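ロボットの見学会は、地味なほうの部屋だけでいい

2022年1月

見学会というものが好きで、工場でも浄水場でもパン屋の裏でも、見せてくれるというならたいてい申し込む。で、今回はロボットである。Kistikの公開日に行ってきた。朝8時に家を出て、乗り換えを一回まちがえて、着いたらもう受付が始まっていて、首から下げる札をもらって、靴にカバーをかけて(これがうまくはまらない)、やっと中に入った。

先に言っておくと、わたしは技術の人間ではない。ロボットの型番も知らないし、関節の仕組みを聞かれても答えられない。ただ見学者としての経験はけっこう積んできたつもりで、だからこれは見学者の側から書く意見です。ロボットの側の意見は詳しい人が書いてください。

公開日は前半と後半に分かれていた。前半はホールで、Seslowという名前の二本腕の機械が音楽に合わせて動く。照明が落ちて、低い音がドンと鳴って、腕がすーっと上がる。拍手。わたしも拍手した。きれいだったし、隣の子どもは口が開きっぱなしだった。そのあと案内役のオヴィディウ・サンドゥさんがマイクを持って、未来の話をした。家のこと、倉庫のこと、病院のこと。スライドの切り替わりが速くて、わたしは途中からお昼のことを考えていた。悪い話だったわけではないのだ。でも帰りの電車でなにひとつ思い出せなかった。思い出せたのは音楽のほうで、しかもそれが別の番組で聞いたことのある曲だった気がして、そればかり気になった。

後半は、廊下を歩いて奥の作業部屋へ行く。入口の札に638と書いてあって、六階でもないのになんで、と思ったが、聞きそびれた。後半は自由参加で、けっこうな人がホールの外の売店に流れていった。売店ではSeslowの柄のタオルを900円で売っている。わたしも帰りに買いました。買ったんですけど、それはまた別の話です。

で、この作業部屋がよかった。とにかくよかった。どのくらいよかったかというと、前半をぜんぶやめて、最初から最後までここに立たせておいてほしいと思うくらいよかった。

やっていたのは、オレンジ色のボトルを扱う作業である。人が台のところにいて、ボトルを持っている。ロボットの手もボトルを持っている。緑のマットが敷いてあって、その上でやる。それだけ。音楽なし、照明もふつうの部屋の照明、マイクもなし。説明の声は、ときどき係の人が横でぽつぽつ言うくらいで、聞こえなければ聞こえないまま進む。 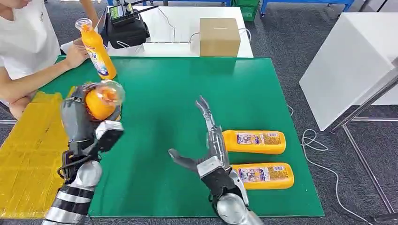

それなのに、だれも携帯電話を見ていなかったのだ。ホールではみんな腕を上げて動画を撮っていたのに、作業部屋ではだんだん手が下がってくる。わたしも下がった。見るほうが忙しいのである。指がどこから触りにいくのか、つかむ前に手首がどっちへ向くのか、あ、いまちょっと迷った? いや迷ったように見えただけ? というのを、息をつめて見ている。隣にいた年配の男の人が、ボトルがうまくおさまるたびに小さく「よし」と言う。外れると「ああ」と言う。野球中継を見ている父にそっくりで、途中からわたしも一緒に「ああ」と言っていた。

ここで意見を書きます。

ロボットを一般の人に見せるとき、主催する側はどうしても、できあがったものを見せたがる。それはわかる。わたしだって家に人を呼ぶときは掃除をするし、鍋の底は見せない。でも、できあがったものというのは、見る側にすることがないのだ。すごいですね、で終わってしまう。拍手をしたらもう用がない。ホールの踊りがまさにそうで、あれは失敗しないことになっている出し物だから、こちらもはらはらしない。はらはらしないものを長く見ているのは、わたしにはつらい。

作業部屋のほうは、ずっとはらはらする。ボトルを持つなんて、わたしは一日に何回やっているかわからない。醤油も洗剤もシャンプーも、考えずに持つ。考えずにやっていることを、機械がいちいち時間をかけてやっているのを見ると、自分の手のほうが急に変なものに見えてくる。帰ってから台所で、みりんの瓶を横に寝かせて、どうやって起こしているのか自分の手を観察してしまった。親指が先に行くんですね、わたしの場合は。夫は人差し指と中指ですくうようにする。夫婦で何十年もみりんを持ってきて、はじめて知った。こういうおみやげが、踊りのほうにはなかった。

それからもうひとつ、これはぜひ書いておきたいのだが、作業部屋では人間が見えるのである。

ホールの舞台には機械だけが立っていて、人間は暗いところに引っこんでいた。あれだとどうしても、機械がひとりで勝手に賢くなったみたいに見える。作業部屋では、白いTシャツの人がちゃんと台のそばにいて、腕をのばして、ボトルを持っている。ロボットの手の向こうにはかならず人の手がある。わたしはあの人の手つきに感心した。押しつけないし、引っこめすぎもしない。赤ちゃんに匙を出すときの、あの感じに似ている。相手がどう来るかを待ってやる手だ。

質問の時間に、その手のことを聞いてみた。答えてくれたのは、マーシー・カシンディエさんという人で、にこにこしながら「慣れですよ、こっちが先に覚えちゃうんです」と言った。機械に教えているうちに、人のほうに変な癖がつくのだそうだ。家で家族に塩を渡すときも、一回止まって待ってしまうらしい。いい話だなあと思って、わたしはこれを手帳に書いた。ホールでは手帳を一度も開かなかったのに。

しかし、こういう話が案内の冊子にはまったく載っていない。冊子には、Seslowの寸法と、Trustanoという新しいソフトの名前と、それから「シームレスな協働」という言葉がのっている。シームレスってなんでしょうね。縫い目がない、という意味なら、わたしが見て面白かったのはまるごと縫い目だった。手と手のあいだの、あの間。あそこを消して冊子をつくってしまうのはもったいない。紙も立派で、印刷もきれいで、だからよけいにもったいない。

見学会から戻って、同じ日に行っていた何人かにこの話をしたら、案外賛成してもらえなかった。これも書いておく。

タヴィオン・ギャラガーさんは、踊りがなかったら子どもを連れていかない、と言う。うちの子は音楽が鳴ったから靴カバーも我慢したんであって、最初からボトルを見せたら五分で帰りたがる、と。それはまあ、そうかもしれない。わたしの隣で口を開けていた子も、作業部屋には来ていなかった。でもわたしは、子どもを甘く見すぎじゃないかという気もする。昔、甥を連れて道路工事を見に行ったことがあって(行ったというか、通りかかったら動かなくなった)、あの子は穴を掘っては埋めるだけの作業を、アイスが全部溶けるまで見ていた。音楽なんか鳴っていなかった。子どもはくりかえしに強いのだ。弱いのはたぶん連れてきた大人のほうである。

場所の問題もある。作業部屋はせまい。台のまわりに立てる人の数はしれていて、うしろの人は前の人の肩のあいだからのぞくことになる。わたしは背が低いので、途中で横のほうへ回りこんだ。青い棚のあるほうから見ようとして、床の白いケーブルをまたぐときに係の人に「足もと」と言われ、すみませんと言って戻った。ああいう部屋に大勢入れるのは、そりゃあ怖いだろう。機械より見学者のほうがよほど危なっかしい。

それでも、回数を分けるとか、予約にするとか、やりようはあると思うのだ。お金を取ってもいい。わたしなら800円払う。タオルに900円払った人間が言うのだから信用してほしい。売店の横で飲んだコーヒーの値段を考えたら、800円で好きなだけ「よし」と「ああ」が言えるなら安いものだ。

もうすこし意地の悪いことも書く。踊りを見せられると、人はロボットに期待しすぎる。あんなに踊れるなら洗濯物だってたためるでしょう、明日にでもうちに来るでしょう、と思ってしまう。うちの母がそうで、テレビで機械が宙返りするのを見てから、もう介護の心配はないと言いはって聞かない。母に必要なのは宙返りではない。瓶のふたをあけてもらって、落とさずに渡してもらうことだ。そしてその「落とさずに渡してもらう」が、いまどのへんまで来ているのかは、作業部屋に立ってみないとわからない。

逆に怖がる人もいる。仕事を取られる、家に入ってきたら何をされるかわからない、と。わたしの近所ではこちらのほうが多い。この人たちも作業部屋に立たせたい。人の前腕と機械の前腕が同じ台の上にのびていて、あいだにオレンジのボトルがある。あれをしばらく見ていると、怖いという気持ちがどこへ行くのか、人によるとは思うけれど、わたしの場合は「がんばれ」になった。がんばれと思ってしまうのが正しいのかどうかは知らない。相手は機械だし、つくっているのは会社だし、会社は売りたいのだ。そこは用心したほうがいい。でも用心するにしたって、動いているところを近くで見た人の用心のほうが、わたしは好きだ。
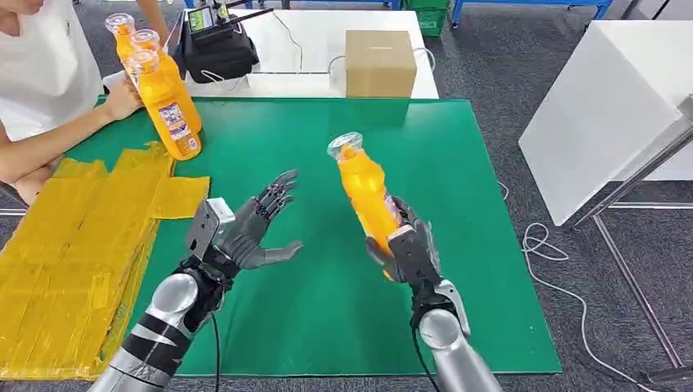 オースムン・モーエンさんからは、この原稿の下書きを読んでもらったあとで長い返事が届いた。作業部屋だって見せ物ですよ、と書いてある。人が見ていれば係の人は手つきがていねいになるし、うまくいきそうなボトルを選びたくもなる、あなたは舞台裏をのぞいたつもりで、もうひとつの舞台を見ていたのかもしれない、と。それから、失敗を面白がる見学者がぞろぞろ来るようになったら、働いているほうはたまらない、自分が毎日やっている練習を横で「ああ」と言われたらどんな気持ちがするか考えてみてほしい、とも書いてあった。

これは痛かった。返事を読んで、お茶をいれて、もう一回読んだ。

ひとつめについては、そうだとしても構わない、というのがわたしの考えです。見られている人がよそいきになるのは、パン屋の裏でも浄水場でも同じで、パン屋のおじさんなんかわたしが行くと帽子を新しいのに替える。それでも生地がべたつく日はべたつくし、見ていればわかる。機械だって、人が見ているからといって急に指がよく曲がるようになったりはしないだろう。よそいきの下から普段着が見えるくらいの近さ、それがあれば十分だと思う。

ふたつめは、反論できない。わたしは「ああ」と言いました。しかも大きめの声で。マーシーさんは笑ってくれたが、笑うのも仕事のうちだったかもしれない。刺繍をしているときに後ろから、あ、そこ曲がった、と言われたら、わたしなら針を置いて部屋を出ていく。だから予約にするにしても、毎週とか毎月とかはやめたほうがいいのだろう。年に一度、やる側が見せてもいいと思える日にだけ、少しの人を入れる。それなら公開日というのはもともとそういう日だったはずで、話が最初に戻ってしまうのだけれど、つまりわたしは、その一日の配分を変えてくれと言っているわけです。

ついでなので、細かいお願いも書いておく。Kistikの人が読むかどうかわからないが、読むかもしれないので。

台のそばで何をしているのか、いま何の練習なのか、紙に一行でいいから書いて壁に貼ってほしい。係の人の説明はとてもよかったのだけれど、うしろまで届かなかった。ヴィルジル・フィリップさんは作業部屋にいるあいだじゅう、ボトルを片づける実演だと思っていたそうで、わたしは渡す練習だと思っていた。ふたりで帰りの電車で言い合いになり、どっちも確かめていないから決着がつかない。次に行ったら真っ先に聞くつもりだ。

椅子もほしい。立ちっぱなしは腰にくる。ホールにはあんなにふかふかの椅子があったのに、いちばん長く見たいところに座る場所がない。折りたたみでいいです。端のほうに置いてくれれば、交代で使います。

靴のカバーは大きいのを用意してください。

それから冊子。Trustanoの説明を半分にして、あいたところに、台の前に立つ人の話を載せてほしい。塩を渡すときに一回止まってしまう話。ああいうのを読んでから部屋に入ったら、見るところがぜんぜん違ってくる。難しいことはひとつも書かなくていい。どういうボトルだと持ちにくいとか、最初の週は何ばかりやっていたとか、そういうのが読みたい。わたしはそれが読みたくて、帰ってからKistikのサイトをすみずみまで見たのだが、動画は踊りのものばかりだった。音楽がまた、あの曲なのである。

8月にも公開日があるらしい。夏は混むと聞いたので、今度は乗り換えをまちがえないように行く。ホールは飛ばして、まっすぐ638の部屋の前に並ぶつもりでいます。タヴィオンさんのところの子が来るなら、となりに立たせて、五分で帰りたがるかどうか試してみたい。わたしは帰りたがらないほうに賭けていて、負けたらタオルをあげる約束になっている。

タオルは一度洗ったら、ロボットの腕のところだけ少し色が落ちました。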